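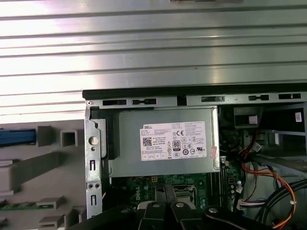 Zodano 拆解单元的搭建、保养与返修
机电综合项目课程结题报告
指导教师：Carleen Rutherford
设备室技术支持：Raelene Tawhiri
实施地点：Ekia 楼设备室

摘要

本项目的对象是一个名为 Zodano 的单臂拆解单元，任务是从侧放的台式电脑机箱里取出硬盘托架。我们小组接手时，单元的机械部分已经装好，文档部分由一张便签构成，便签上写着“夹爪偶尔会歪”。本报告记录单元的重新定位、夹爪指板的调整、腕部相机的标定、日常保养制度，以及学期内两次返修的经过。到结题为止，单元在我们手上跑了 736 次循环，其中 17 次需要人工介入。识别算法由另一小组负责，他们的报告比我们的好看，有彩色热力图。

一、接手时的状态

开题时课程给每个小组发了一份任务书。我们那份的标题是“优化拆解单元的运行可靠性”，正文的主要意思是请把它修好。单元由一台桌面机械臂、一只 Inska 连杆式夹爪、一台装在腕部的小相机和一套 Briem 控制软件组成。前一届学生把它们拼到了一起，录了一段成功的演示视频，然后毕业了。

我们第一次上电就照着视频里的流程跑。机械臂走到机箱上方，夹爪张开，下探，指尖准确地顶在了托架旁边的隔板上。Briem 弹出的提示是“动作完成”。软件判断动作完成的依据是关节到位，关节确实到位了，手里有没有东西它不关心。后来我们给取件动作加了一道夹持宽度检查，这是整个学期里最划算的一次改动，花了一个下午，其中大半个下午在找参数页面的密码。密码贴在控制柜门的背面。

接下来的一周我们没有再动机械臂，只做了一份现状清单。清单里列的问题可以归成几类：机箱没有固定基准，每次摆放都靠手感；夹爪两侧指板的固定螺钉松紧不一；相机标定文件的来历无人知晓，文件名叫“final_new_最终”；从腕部下来的线缆用胶带粘在小臂上，胶带已经开始发黏。Carleen Rutherford 老师看完清单说，这些问题里没有一条需要写论文，但每一条都会让写论文的人白跑实验。于是项目范围就这么定了。

二、机箱定位

拆解单元的麻烦有一半来自被拆的那一方。工业流水线上的工件大多长得一样，摆得也一样。旧电脑的机箱侧板一拆，里面的线束就各有主张，同一台机器拆了又装，线束也不会回到原来的位置。我们能控制的只有机箱外壳相对于机械臂底座的位置，所以先从这里下手。

做法很土：在台面上装两条互相垂直的定位挡条，机箱平放后推向挡条的夹角，再用一只侧向的压块顶住。挡条用铝型材截出来，接触面贴了薄橡胶。第一版橡胶贴得太厚，推力大一点机箱就往里陷，松手又弹回来，重复定位比没有挡条的时候还差。第二版换了薄的，只在两端各贴一小段，中间留空。

压块的位置也改过。起初压在机箱侧面的中段，薄钢板在那里有弹性，压得紧，机箱框架会轻微变形，托架跟着变得难抽。变形用肉眼看不出来，我们是在取件力矩曲线上看出来的：压块一松，曲线上的尖峰就矮下去。最后压块挪到了框架折边附近，那里硬得多。

机箱推到位以后要做一件没有技术含量的事，就是用手晃一晃。晃不动再启动程序。我们把这一步写进了操作卡的首行，因为全组每个人都至少忘过一次，包括提出要写操作卡的那位。

三、夹爪的安装与调整

Inska 夹爪靠连杆带动两侧指板开合，指板细长，上面有一列小孔，用内六角螺钉固定在连杆上。细长是它的优点，机箱里的空隙容得下它。细长也是它的缺点，根部一丝偏差传到指尖就成了看得见的偏差。便签上说的“偶尔会歪”，准确的说法应该是“一直在歪，偶尔歪得够多”。

拆下来检查之后，我们发现两侧指板根部的接触面并不干净，残留着上一届涂的螺纹胶。胶涂得很慷慨，从螺纹里挤出来，在接触面上固化成一圈小台阶。指板压在台阶上拧紧，看上去严丝合缝，其实是斜的。清理的办法是用塑料刮片慢慢刮，再用酒精擦。组里有人提议用锉刀，被 Raelene Tawhiri 拦下了。她的原话是，锉刀是用来让问题变得永久的。

清理完成后的安装步骤如下。

先把夹爪开到中间位置，断开动力，确认连杆可以用手轻轻推动。
两侧指板装上，螺钉只带到刚刚接触，不上力。
在两片指尖之间夹一块校准块，让夹爪以最小力闭合。
校准块贴平以后，从根部开始交替上紧螺钉，分几轮上到规定力矩。
松开夹爪，取出校准块，再闭合一次，用塞尺检查指尖间隙是否均匀。

塞尺这一步不能省。我们省过一次，结果是当天下午重做了全部步骤，外加一次标定。

螺纹胶改用低强度的，每颗螺钉一小滴，涂在螺纹中段。拧紧后用油漆笔在螺钉头和板面之间画一条对位线，之后巡检时看线有没有错开。油漆笔是设备室最容易丢的工具，丢失率高于内六角扳手，低于圆珠笔。

指尖与托架接触的方式也调过。最初的程序让指尖从正上方垂直插入，对间隙要求很高，稍有偏差就顶住。后来改成先贴着一侧下探，接触后停住，再横向移动对准。这样每次取件会多花几秒，但指尖受到的侧向冲击小了，螺钉也松得慢。拆解一台旧电脑并不赶时间，它在仓库里已经等了很久。 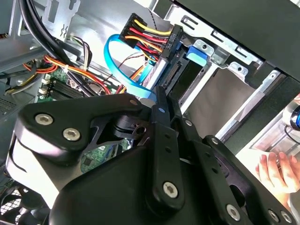

指板的固定螺钉多久检查一次？

每 30 次循环检查一次，看对位线有没有错开；只要有一颗错开，就按上面的步骤把这一侧指板重新装一遍，装完再做一次标定验证。

这个间隔是试出来的。起初我们打算每天检查，可是单元的使用量极不均匀，有时一天只跑几次，有时识别小组临近汇报，连着跑到设备室熄灯。按天算毫无意义，就改成按循环数算。Briem 自带循环计数，但重启会清零，我们另外写了一个小脚本把累计数存到本地文件里。脚本第一版把清零也如实存了进去，累计数因此减少过一回，后来加了判断。

四、腕部相机与标定

相机装在腕部，视野里总有一大半是夹爪自己。刚接手时我们觉得这是安装失误，想把相机抬高一些。试过之后又装了回去。抬高以后确实能看到更多机箱，但指尖在画面里变得很小，最后一小段下探几乎等于闭着眼睛做。夹爪挡住的部分是固定的，程序里做一张掩膜就能处理，指尖的相对位置却要靠看见它才能确认。

标定采用常规的手眼标定，标定板放在机箱所在的高度，机械臂带着相机从不同角度拍摄，再由 Briem 计算相机与法兰之间的变换。流程本身没什么可说的，出问题的全在流程之外。

其一是光。设备室的窗户朝西，下午阳光会照到台面上，标定板的一角发白，角点检测随之失灵，软件并不报错，只是给出一个稍差的结果。机箱内外都是反光金属，受同样的影响。我们把标定和正式运行都安排在窗帘拉上之后，并且关掉了相机的自动曝光。窗帘的轨道卡住了一截，要用力拽，这件事报修过，还在排队。

其二是相机支架。支架用两颗小螺钉锁在腕部，螺钉下面没有垫圈，小臂快速回程时会有极小的滑动。我们加了弹性垫圈，并把回程速度降了下来。降速之后识别小组抱怨实验变慢，我们给他们看了支架滑动前后同一个点的偏差，他们就不抱怨了，转而抱怨我们没有早说，他们有一整批数据是在滑动期间采的。

其三是标定文件的管理。原先那个叫“final_new_最终”的文件，与硬件现状对不上。我们删掉了所有旧文件，换成统一命名，包含标定次序和操作人姓氏缩写，并且在文件夹里放一份说明，写清当前启用的是哪一份、换过什么零件之后必须作废。规则有了以后，大家仍然倾向于在文件名末尾加“最终”两个字，评审时删掉过不止一回。

标定后的验证很简单。在机箱框架上选一个特征孔，让指尖移动到孔的正上方悬停，用肉眼看偏不偏。这个办法说出来不太体面，但它能一次性检查定位、夹爪、相机三个环节，任何一个环节出问题都会在这里露出来。至于是哪一个环节，还得另外查，见第七节。

五、线缆整理

接手时那段发黏的胶带，我们用了整整一节课才清干净。胶带底下是夹爪的动力线、信号线和相机线，三根拧在一起，在手腕旋转时互相较劲。相机偶尔掉线，一直被当作软件问题，重装过两遍驱动，最后查到是接头处线缆被拉得太紧，手腕转到极限附近就会松脱。

重新走线的原则只有一条：腕关节在整个工作范围内转动时，任何一根线都不承担拉力。我们在小臂上装了可开合的线夹，夹住的地方垫软套，手腕处留出一个松弛的弯。弯留得太小会绷，留得太大会垂下去钩住机箱边缘。第一次留大了，线圈果然在抬升时钩住了机箱的框架，机械臂力矩超限停机，机箱被提起一角，悬在那里，态度很平静。

之后我们做了一次慢速全程检查：把每个关节依次转到两端，一个人看线，一个人按着急停。看线的人负责喊，按急停的人负责不看手机。线弯的尺寸确定后，在线夹位置画了记号，以后更换线缆时照着记号夹。

机箱里面的线束同样需要管理。原则上拆解程序应该自己应付，但取硬盘托架之前，数据线和电源线得先从硬盘上断开，而单元目前没有拔插头的能力，这一步由人来做。人拔完插头以后，插头落在哪里会直接影响下一步。我们的规定是把拔下来的线往电源方向拨，离开指板下探的路线。识别小组希望保留一部分遮挡来测试算法，双方谈判的结果是在他们自己的实验里随意，演示和验收时按我们的规定来。
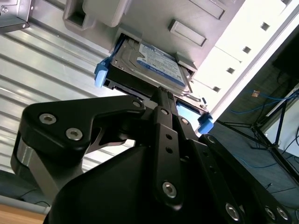
另一个要管的是人手。拔插头和扶机箱时手都要进入工作区，而单元没有安装安全光幕。我们和设备室商定了双人操作：程序只能在外侧的人按住使能键时运行，内侧的人伸手之前要先说一声，外侧的人松开使能键并复述，内侧的人才可以伸手。复述听上去很傻，刚开始大家都不好意思，声音越说越小。Raelene 有一次站在门口旁听，要求我们重来，直到她在走廊里也能听见。

六、日常保养

保养制度分成三层，写在一张塑封卡片上，挂在控制柜的侧面。

开机时做：确认机箱压紧；确认指尖没有磕伤；夹爪空载开合几次，听声音；相机取一张图，看有没有拖影和污点；跑一次特征孔悬停验证。全部做完需要五分钟，赶时间的人往往跳过悬停验证，然后用多得多的时间去查它本来可以告诉他们的事。

按循环数做：检查指板固定螺钉的对位线；检查相机支架螺钉；用无纺布擦拭连杆和指板上的灰。旧电脑里的灰又细又黏，会跟着指板跑到连杆转轴附近，混上润滑脂以后变成一种深灰色的膏状物。它对润滑没有帮助。我们的处理顺序是先用小吸尘器吸，再擦，最后才补润滑脂，顺序反过来就是在制造更多的膏。

每月做：重新上紧挡条和压块的固定螺钉；检查线夹处的软套；备份 Briem 的参数和标定文件；空跑一次全范围慢速检查。十一月那次月检查出一段软套被磨穿，离露出线皮只差一点，换下来的软套后来钉在了卡片旁边，教育意义比卡片本身强。

润滑脂的牌号和用量按夹爪手册执行，这里不重复。需要提醒的是，手册里建议的润滑周期以清洁环境为前提，而我们这里的环境是旧电脑。我们把周期缩短了一半，暂时没有观察到坏处。

保养记录最初用在线表格，很快没人填。填表要先登录，登录要掏手机，掏手机的时候手上有润滑脂。后来换成夹在板子上的纸，拴了一支笔，填写率明显好转。每隔一段时间由一个人把纸上的内容录进表格，这份差事按姓氏轮流。纸质记录的缺点是字迹，有一条记录我们至今读不出是“指板已紧”还是“指板已裂”，当时全体去看了夹爪，指板没有裂。

七、第一次返修：指尖偏移

返修发生在学期中段。现象是取件时右侧指板总先碰到托架，左侧还差一截，夹紧后托架被推歪，抽出时卡在导轨里。悬停验证也不过关，指尖偏向孔的一侧。

我们按由外到内的次序排查。机箱定位最先查，挡条和压块都没有松动，把机箱取下再放回去，偏移量没有变化，排除。其次查相机支架，螺钉没有松，对位线完好。再重做一遍标定，标定残差正常，悬停仍然偏，而且偏得和原来一样。到这里已经花掉了一个上午，全组的注意力开始转向午饭。

下午拿校准块夹了一次，问题就清楚了：两片指板单独看都是正的，闭合中心却不在夹爪的中线上。换句话说，两侧都很直，一起往旁边站了一步。原因在连杆一侧的转轴，销钉的定位卡簧没有完全落进槽里，销钉在轴向和径向都有一点游隙。卡簧是我们自己在清洁时装回去的，装的人坚持说听到了“咔”的一声。

卡簧拆下后发现槽里有一小块硬化的灰膏，正是它占了卡簧的位置。那一声“咔”大概是灰膏发出的。清理槽、检查销钉表面、换上新卡簧、补润滑脂、重新调整指板，最后标定，一共做了两个下午。换下的旧卡簧没有明显变形，但我们没有再用它。

这次返修给流程留下两条修改。第一，校准块检查提到标定之前，它快得多，也不需要软件。第二，凡是拆过卡簧，装回后要用尖头工具沿一圈试探，确认处处落槽。听声音不再作为验收依据。

还有一条没有写进流程但值得记一笔。排查时我们把标定当成了万能药，偏了就标，标完还偏就再标。标定能补偿相机和法兰之间的关系，补偿不了一根会晃的销钉。上一届留下的那一大堆标定文件，现在看来大致也是这么来的。

八、第二次返修：回零失败

第二次返修来得比较戏剧性，发生在中期检查的前一天傍晚。夹爪上电后回零，走到一半停住，报过流。断电，再上电，照旧。组里最先出现的意见是多试几次，于是多试了几次，控制器随后进入保护状态，拒绝再试。它的判断力在这一刻高于我们。

先用手推连杆。断电状态下连杆本来应该从头到尾阻力均匀，现在在靠近全开的位置有一个明显的硬点。硬点可能来自连杆，也可能来自里面的传动。把指板拆下再推，硬点还在；把外侧连杆脱开再推，硬点消失。问题留在了连杆这一段。

然后发现一颗螺钉比旁边的长。它固定在连杆板的背面，穿透后露出一小截，平时碰不到东西，夹爪开到接近极限时正好蹭到另一块板。这颗螺钉是在前一天保养时换上去的，原来那颗的内六角有点滑丝，换的人从零件盒里拿了一颗直径相同的，拧进去很顺，画了对位线，记录上写“已更换，良好”。

对位线画得很直。

被蹭到的那块板上有一道划痕，深度不影响使用，用细砂纸去掉毛边后涂了一点防锈油。换上长度正确的螺钉，手推阻力恢复均匀，再上电，回零通过。接着做了校准块检查、标定验证和空载运行，离开 Ekia 楼时食堂早已关门。

零件盒是更根本的问题。设备室的公共零件盒按直径分格，同一格里长短混放，白天光线好的时候尚且要比一比，晚上就全凭运气。我们为 Zodano 单独配了一只小盒，按安装位置分格，每格贴上标签，标签上写位置和规格，里面只放这一种。Raelene 同意把盒子留在控制柜里，条件是别的小组来借的时候我们要有勇气拒绝。到结题为止借出去的螺钉尚未归还，勇气方面还有改进空间。

九、运行结果

全部 736 次循环都以取出硬盘托架为目标，一次循环从机箱压紧开始，到托架放到收件区为止。需要人工介入的 17 次，原因并不平均。最常见的是线束：人拔下来的插头没有拨到位，或者拨到位以后自己弹回来，挡在指板下探的路线上。其次是托架的锁扣没有完全松开，夹爪抽到一半力矩上升，程序按设定停下等人。剩下的有相机掉线，有机箱没有压紧，还有一次是操作的人靠在了急停按钮上。

两次返修期间单元不计入运行，所以这个数字是在单元状态良好的前提下得出的，请读者不要拿它去和连续生产的设备相比。我们也没有条件做对照：接手之前没有可靠的记录，只有那张便签。唯一可以确认的对比是，演示视频里的那次取件，在我们接手时已经无法重现，现在可以。

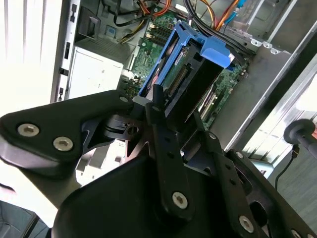

图：夹爪伸入敞开的机箱，上方为装有硬盘的蓝色托架

取件动作按失败位置来看，大部分停顿发生在托架刚刚离开导轨的一小段。那里力的方向会变，导轨不再扶着托架，重量全落到两片指尖上。如果这时指尖夹得偏上或偏下，托架就会绕着夹持点转一个小角度，蹭到旁边的框架。我们试过加大夹持力，托架不转了，但塑料件上留下压痕，而且电机发热更快。后来改为抽出一小段就停顿，让托架稳住再继续，停顿时间由识别小组定，他们借这个空当多拍一张图，难得皆大欢喜。

夹持宽度检查在整个运行期间一直启用。它拦下过空抓，也误报过。误报出现在托架边缘沾了标签纸的时候，宽度读数偏大，程序认为夹到了别的东西。处理办法是放宽上限。放宽之后它是否还能拦住真正夹错的情况，我们专门夹了几样别的东西试过，包括一段线槽和一块橡皮，都拦住了。橡皮压扁以后差一点蒙混过关。

十、没有解决的问题

单元依然不会拔插头。电源线和数据线的插头尺寸小，卡扣的方向各异，现有指板没有合适的着力面。我们画过一种带钩的指尖，打印了一版，钩子在第一次试用时断在了插头旁边，找断下来的那一小块花的时间比打印还长。后续小组如果要做，建议用金属件，并且先想好断了怎么取出来。

压块仍然是手动的。手动压块让每次循环都离不开人，换成气动不难，但设备室的气源在另一面墙，管路要穿过走道，需要另行申请。

夹爪的转轴没有防尘措施。我们试过用薄膜做一个护罩，护罩限制了开合行程，还会在画面里反光，识别小组连夜发来截图。护罩当天就拆了。目前靠清洁频率硬撑。

Briem 的循环计数重启清零，我们的脚本只是绕过去。脚本存放在控制电脑的用户目录下，如果学校重装系统，它会和系统一起消失。备份放在课程网盘里，路径写在塑封卡片背面。

十一、分工与心得

组内分工按环节划分：定位和压紧一人，夹爪一人，相机和标定一人，线缆和安全一人，记录由全员轮流。实际执行中夹爪这一块占去了大多数人的时间，定位的同学在后半学期基本成了夹爪的同学。标定的同学学会了怎样礼貌地询问别人动过什么。

开题时我们对“可靠性”的想象是统计图和置信区间。学期过半以后，可靠性具体化为一支油漆笔、一只小零件盒和一段留得不大不小的线弯。这些东西在答辩幻灯片上很难占满一页，Carleen 老师建议我们把磨穿的软套和那颗过长的螺钉带到现场传看。传看以后螺钉少了，软套还在。

感谢 Raelene Tawhiri 在项目期间多次延长设备室开放时间，以及多次没有延长。

附：交接说明

下一组接手时，请先做以下几件事，再打开任何程序。

读塑封卡片，正反两面都读。
用手推一遍断电状态下的夹爪连杆，记住正常的阻力是什么感觉。以后觉得不对的时候，这个印象比日志有用。
用校准块检查指尖，再做标定验证。即使我们在记录里写了良好，也请重新做。
核对小零件盒，缺的补齐，补的时候量长度。
确认当前启用的标定文件与文件夹说明一致。如果看到文件名里有“最终”，请联系组里负责标定的同学，他会否认。
换过指板、卡簧、相机支架、支架垫圈中的任何一样，旧标定一律作废。
清洁用的无纺布在控制柜下层，酒精向设备室领取，要签字。
窗帘往左拽。

原来那张写着“夹爪偶尔会歪”的便签，夹在记录板最后一页。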